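The Rekolden Carry-On Rain Shell

We started making rain shells because we kept getting caught out. If you travel for any length of time you will know the feeling: the forecast at breakfast promised sunshine, you dressed for it, and by the time you are halfway up the hill to the old town there is water running down the back of your neck and the nearest café has put its chairs inside. The Rekolden is the jacket we wished we had on all those afternoons, and after a good many years of tinkering with it we are very happy to be able to offer it to you.

It is a travel jacket first and a hiking jacket second, and I think it's worth saying so right at the start. If you are planning to spend a week above the tree line in October, please have a look at our heavier shell, the Jundau, which has a stiffer hood and a longer cut and will look after you much better up there. The Rekolden is for the rest of us – for city breaks and ferry decks, for tropical afternoons when the sky opens at four o'clock sharp, for shoulder-season trips where you pack for two kinds of weather and end up meeting five.

How it packs

The whole jacket folds into its own left chest pocket, which has a zipper that works from both sides. Once it's in there you have a soft little bundle that will slide down the side of a daypack or sit in the seat pocket on a plane. You don't need to fold it neatly. Start with the hood, push the sleeves in after it, and keep stuffing until there's nothing left outside. I have done this on a moving bus with a sandwich in one hand, so please don't worry about technique!

There is a loop sewn into the pocket so you can clip the bundle to a bag strap, and plenty of our customers use it as a neck pillow on overnight trains. We didn't plan it that way, but we did make the loop a touch stronger in the current version once we heard how many of you were doing it.

What it's like in warm rain

Most rain jackets are designed by people who live in cold places, and it shows. Put one on in a humid seaside town in the rainy season and within a few minutes you are as wet inside as you would have been without it. We spent a long time on this. The Rekolden has long zippered vents under both arms, a mesh panel across the shoulders beneath a storm flap, and cuffs that open wide enough to push up over the elbow. The fabric itself is thin and has a dry, slightly papery feel, so it doesn't cling to bare arms the way a shinier material can.

It won't keep you cool, of course. Nothing you zip up over a T-shirt at the height of the wet season will do that. But you can walk in it at an ordinary pace, with the vents open, and arrive at dinner looking like somebody who meant to come.

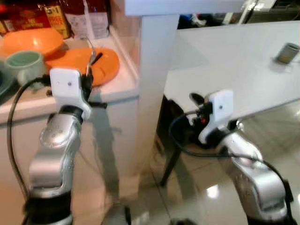 Fitriani Wijaya wrote to us after a long trip through the islands and said the vents were what sold her on it, though she did wish the zipper pulls were bigger, as she found them fiddly with wet hands. She also told us that she wore the jacket most afternoons and hardly ever in the mornings, and that after the first week she stopped checking the forecast and simply took it everywhere. We have since added a short cord to each pull, and if you own an older jacket we will gladly send you a set of cords to tie on yourself. Just drop us a line.

Choosing your size

The Rekolden is cut to go over a light sweater. If you usually travel to warm places and will only ever wear it over a shirt, you may like to go down a size, particularly if you are narrow in the shoulders. If you're between sizes and you run cold, go up. The hem has a drawcord on the right-hand side, and the back is a little longer than the front so that you have something dry to sit on when every bench in the park is soaked.

The hood deserves a paragraph to itself. It has a small soft brim that folds flat for packing and springs back when you shake it out, and there's an adjuster at the back of the head so that it turns when you turn. Those of you who wear glasses will know why we fussed over that brim. It fits over a baseball cap too, if that's your habit.

Pockets

There are 3 of them: two at the hands, set high enough that a backpack's hip belt doesn't cover them, and the chest pocket that doubles as the stuff sack. The chest pocket will take a passport and a folded map or a phone. The zippers are water-resistant, but in truly heavy rain I would still put anything electronic into a plastic bag first.

Looking after it

Wash it when it looks dirty, in cool water with a mild soap, and skip the fabric softener. Close all the zippers beforehand. Hang it up to dry somewhere with a bit of air, and try not to leave it stuffed in its pocket for months between trips, as the coating likes to breathe. If rain stops beading on the surface, a short spell in a dryer on low heat will often bring it back. When even that doesn't help, use a spray-on treatment. We sell one called Ustent, and any good one made for rainwear will do just as well.

Small tears can be patched at home with the square of fabric you'll find in the inside seam bag. Cut a circle rather than a square (the corners lift) and press it on firmly. For anything bigger, send the jacket back to us and Afiq Pasaribu at the repair bench will take a look and let you know what he can do.

The details

Weight: 11 ounces in a medium
Sizes: XS to XXL, one cut for everyone
Colors: Slate, Moss, Marigold, Deep Blue
Hood: adjustable, soft folding brim
Vents: underarm zippers, mesh-backed shoulder panel
Packs into: left chest pocket, with clip loop
Included: repair patch, spare cord

Shipping and returns

Orders leave our workshop on Sembiring Street within 3 working days, and we'll email you when yours is on its way. You have 90 days to change your mind, and yes, you may wear it outside in that time. A rain jacket that has only been tried on in front of a mirror hasn't told you very much. Take it out in a proper downpour, and if it isn't right for you, wash it, pack it up and send it home to us for an exchange or a refund.

If you have a trip coming up and can't decide between this one and the Jundau, write to Ratih Hutapea at our customer desk with your destination and the month you are going. She has a good feel for which places get a quick afternoon soaking and which ones get the slow gray drizzle that lasts until bedtime, and she will tell you plainly if you'd be better off with an umbrella.

We use cookies to remember your basket and to see which pages are being read. By continuing to browse you agree to our use of cookies. Accept | Manage settings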